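**Carness House Residents' Association - Kitchen and Utilities Meeting, November**

Meeting opened at 7:10 p.m. Chair: Yiğit Öztürkmen. Minutes of the previous meeting approved with one correction (the boiler service was carried out by Dullside, not Riretura).

**1. Water heater**

Dullside has quoted 2308 dollars for replacement of the second-floor unit, including removal of the old tank. Riretura declined to quote. Question raised on whether the price covers the new shutoff valve. Chair to confirm in writing before the order is placed.

**2. Shared kitchen, electrical load**

The kitchen circuit tripped 26 times since the last meeting. Log sheet attached to the paper copy. Most trips fall between 6 and 8 p.m.

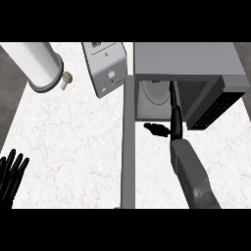 Agreed: a second 20-amp circuit to be priced. Until it is installed, the kettle and the toaster oven are not to be run at the same time. Notice to go up by Monday.

**3. Kırmızıgül**

The restaurant downstairs asks to use the rear loading door up to 70 minutes each morning. Approved for a trial period - no parking across the ramp.

**4. Accounts**

Repair fund stands at 465 dollars after the gutter work. The heater cannot be paid from this fund. Motion to levy a one-time charge per unit deferred until the written quote is in.

**5. Other business**

Bike room key still missing. Lock to be changed.

Closed at 8:25 p.m.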